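Open day at the Okham lab - and the robot that stopped

9 April 2018

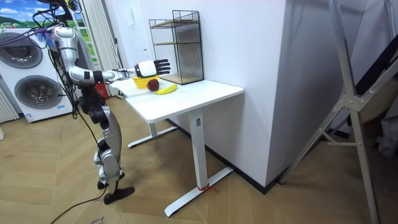 The humanoid at its desk, hand over by the yellow bowl.

I got to Okham just in time for the 11 o'clock demo, which was fruit handling. Apple in the bowl, then banana, simple enough! The first run went fine. On the second the elbow joint faulted halfway through a reach and the whole arm locked up - everybody in the front row (me included) took a step back. The operator hit the stop, and we waited up to 7 minutes while they read the error log. They blamed a bad position reading from the joint. Fair play to them, they kept us all well clear until the power was off, then took questions. The third run got canceled, so I went off to see the Zadetti stand and had a very decent coffee.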